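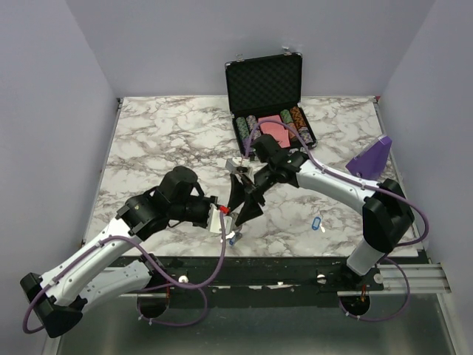

The Kovalchuk set is the manipulation dataset built by the student robotics club at Talwood for its second-year project. It holds 230 bimanual teleoperation episodes, each started from a hand-laid table. Tasks are grouped by the objects in play. The key group uses small keys and blue key tags on the marble-patterned top, with the open poker chip case left standing at the back as clutter. Chip colors in the tray were not kept constant between sessions, so do not use them as a session label.

Print this page | E-mail this page

## Contents

- episodes/ holds one folder per episode, with joint positions, gripper commands and video
- splits/ holds the train and test lists
- notes/ holds operator remarks as plain text

Search this site Go

## Collection

All episodes were driven by 2 operators, Tane Tamihana and Dušan Lazarević. An episode ends when the operator presses the stop pedal or at 600 time steps. Failed attempts are kept and marked `success: false`. Success was judged by the operator and checked once by another club member from the video. Where they disagreed, the episode is marked `disputed` and left out of both splits.

The test list has 79 episodes. It was drawn by session, so no session appears in both lists.

## Known problems

Gripper commands in the November sessions are logged one step late. The loader corrects this unless `raw=True` is set.

Keys reflect the overhead lights and are hard to segment. Tags are easier to track, but a tag can be hidden by the wrist when both arms work close together.

The cables move with the arms and sometimes pass in front of the case. Do not treat them as fixed background.

Objects were placed by eye. There is no ground-truth pose.

## Use

Coursework and club entries for the Guranholm round may use the set freely. Name the Kikcombe loader version in your report. Send corrections to Dušan with the episode folder name and the time step.

This site uses cookies. Accept | Settings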